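4.2 What people did with their spices

I'll admit I went into the Wekbridge kitchens expecting to write mostly about salt. Salt is what everybody asks about! But the longer Bukola Ugwu and I sat at people's tables, the more the talk drifted to how they get seasoning out of the jar and into the pot, and I ended up with pages of notes on pinching, tapping and shaking.

We visited nine households over June, and four of them never measured a thing. One woman in Urka told me a spoon "makes you stingy," and her sister (who had been pretty quiet up to then) laughed so hard she had to leave the room. The other homes used spoons for baking and their fingers for everything else. Dauda's older study of market cooks in Akpan found much the same split, so I don't think our group was odd.

Shakers were where folks got picky. Three people had swapped the lid on a jar they already owned, and they all had strong feelings about hole size. Figure 3 has a perforated cap on a clear jar with a wire clasp.
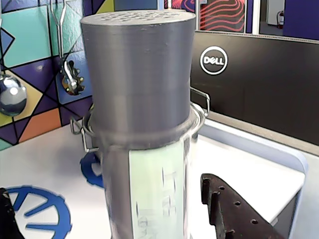 Figure 3. Jar with a perforated cap.

Steam came up a lot too. If you shake right over a hot pan, the powder clumps, and several cooks tipped into a palm first and then sprinkled from there. I do this myself now, and my stews are saltier for it. Bukola thinks the palm works as a kind of measuring cup that people don't count as measuring, and I'm inclined to agree with her. We come back to that in Section 5, with the diary entries.

Shares: 9 | Comments: 4

Related items
Ikechukwu Dauda: Seasoning by hand in Akpan
Zunar pantry survey: notes on method
Who taught you to cook?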